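Vulora Clinic Appointment System
Front Desk Guide, Section 5: Registering a patient and booking the first visit 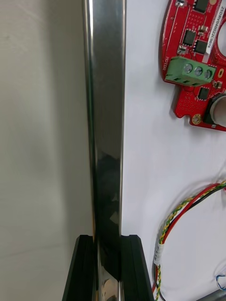

Before you start, please have the patient's identity card and the referral letter on the desk. A patient who comes without a referral can also be registered, but then the visit type must be "Self" in step 4.

5.1 New patient

1. Log in with your own staff name. Do not use the login of a colleague who is on break.
2. Press New Patient. The card form opens with an empty number field. Leave this field empty, the system fills it. Numbers at the Urkham clinic begin from 700.
3. Type the family name first, then the given name, exactly as on the identity card. Letters such as å and ø are accepted, for example Nygård.
4. Choose the visit type: Referral, Self or Follow-up.
5. Enter two telephone numbers. If the patient has only one, write it in both fields.
6. Press Save and wait for the green line at the top.

Note: If the message "Similar name found" appears, open the old card and compare the date of birth. Many of our patients have been coming for decades and their card may be under an older address.

CAUTION: Never delete a double card yourself. Write both numbers on the yellow form and give it to Myung-ja Sung in Records. Deleting a card also deletes the allergy list.

5.2 First appointment

1. With the card open, press Book.
2. Select the doctor. Patients of Dr. Janjua who were registered before March stay on his list, also when they ask for another hour.
3. Select a free hour. Gray hours are closed. Hours with a star are kept for urgent cases until 10 a.m.
4. Print the slip and read the date and hour aloud to the patient.

Note: Error 101 means that the printer has lost its connection. The booking is already saved. Do not book again, only print again from the Slips menu.

For a patient with hearing difficulty, mark the box "Call in person". The waiting room screen alone is not sufficient.

Print this page | E-mail this page

Related sections
Section 4: Staff logins and passwords
Section 6: Changing or canceling a visit
Section 7: Referral letters from Rotich Hospital
Repeat prescriptions at the front desk

Guide maintained by Gyu-bin Ko, Patient Services
© Vulora Clinics. Contact | Back to top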